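How to Pick, Cut and Store a Whole Pineapple

Last updated: March

A whole pineapple costs less than a tub of cut chunks at most stores and keeps better until you open it. Cutting one takes under ten minutes once you have done it a couple of times. You need a large cutting board, a chef's knife with a blade longer than the fruit is wide, a paring knife and a container with a lid. I use a Zaugg board with a groove around the edge, but any board will do if you put a towel under it.

Choosing the fruit

Pineapples do not get sweeter after they are picked. The skin may turn more yellow on your counter and the flesh may soften, but the sugar is set at harvest. So it pays to choose well at the store.

Smell the bottom first. A ripe one smells sweet. No smell usually means it was picked early, and a sour or vinegary smell means it is past its best. Then press the sides with your thumb. The fruit should give very slightly and feel heavy for its size.

Color is less reliable. Yellow is generally a good sign, especially near the base, but a pineapple with some green on it can be perfectly good inside. Look at the crown too. Dry, brown tips on a few leaves are normal. A crown that is brown all the way through, or soft where it meets the fruit, is a reason to put it back.

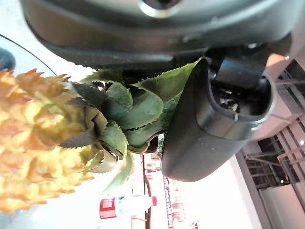
Pulling out a single leaf to test ripeness is something a lot of people swear by. I have had leaves slide right out of hard, sour pineapples, so I skip it. Jennylyn Tolentino, who taught me to cut these when we both worked the produce counter at Gullico, went by smell and weight only.

Taking off the crown

Rinse the whole fruit under cold water and dry it. Lay it on its side with the crown pointing away from your knife hand. The leaf edges can scratch, so wear a kitchen glove or wrap a dish towel around the crown before you grip it.

You can twist the crown off by holding the fruit in one hand and turning the leaves with the other. If it does not want to come, cut straight through about half an inch below the leaves. Twist it off if you plan to root the crown in a pot - you will waste less fruit and get a cleaner stem.

Peeling

Slice off the bottom so the pineapple stands flat. Stand it up and cut the skin away in strips from top to bottom, following the curve. Go just deep enough to remove the rind. You will still have brown eyes left in the flesh.

The eyes run in diagonal lines. Lay the fruit down again and cut a shallow V-shaped groove along each line with the paring knife. This is slower than cutting the peel thick, but you keep a lot more fruit.

Cutting

For rings, slice the peeled fruit crosswise and punch out the core with a small round cutter. For chunks, stand it up, quarter it lengthwise, slice the core off each quarter and cut across. The core is tough but edible. I freeze it for smoothies.

Storing

Cut pineapple keeps three to four days in the refrigerator in a closed container. Pour any juice from the board in with it. To freeze, spread the chunks on a lined tray, leave for 2 hours or until firm, then move them to a bag. My last one gave me 520 grams for the freezer after we had eaten what we wanted.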